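Search the archive
Enter keywords

Re: Free coins in Huvum, anyone tried it? 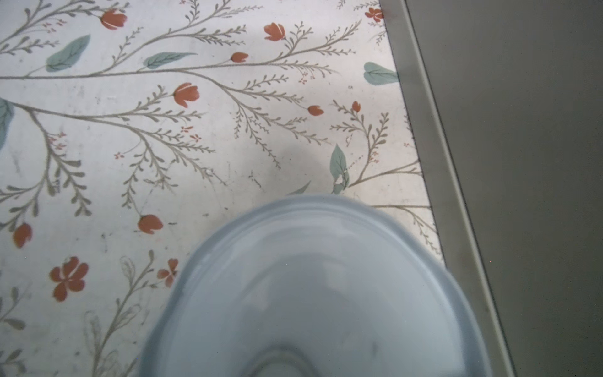 From: Ida Wegener
To: huvum-players list
Sun 14 November

Mirela Teixeira wrote:
> There's a code going around for the Sauerland room. You log out, change
> your region to Germany, log back in and put the code in the gift box.
> You're supposed to get 300 coins and the Melter lamp. A girl on the
> forum says she has 1102 coins now from doing it on all her accounts.
> Should I try it?

I'd hold off, Mirela. I tried the September one, which had the same steps and the same lamp, and all I got was a blank gift box and my region stuck on Germany for a week. Jannik tried it too and got the same blank box.

Also, the math bothers me. If every account gets 300, how do you end up with 1102? Maybe she had some left over — she doesn't say. Her screenshot shows the coin counter and nothing else, no lamp, no room name.

Where did the code come from? The one I saw was posted by somebody with no profile who wanted people to "confirm" their password on another page first. If yours asks for that, close it. Change your password if you already typed it in.

The lamp is 618 coins in the regular shop. I'm saving up for it the slow way and I have most of it.

If anyone on the list has the lamp from a code, please post your room name so I can come and look at it.

Ida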